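2/16/24

Back on the chili oil this morning, and I'm happy to say the Rusa batch has finally settled down! The Tamau peppers still taste flat to me (a bit dusty, if I'm being fair to them), so I split the seeds out and toasted those separately. Started with 100 g of flakes to 312 g of oil, same as the last round, and left the lid off for 2 hours.
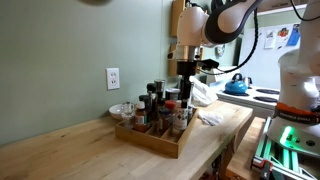
Labels are my next headache, and I've been putting them off since the Gumede order. Pencil rubs away and the paper ones slide as soon as there's oil on your fingers, so I'm going to try writing on tape. Small jars are the worst for it, and once they're bunched together like the ones in the bamboo tray you want the name up on the lid anyway. If anyone has a pen that survives oil, please leave it by the scale.

Still to do: strain the Ititz jar, taste it against Rusa with plain rice, and order more flakes before June.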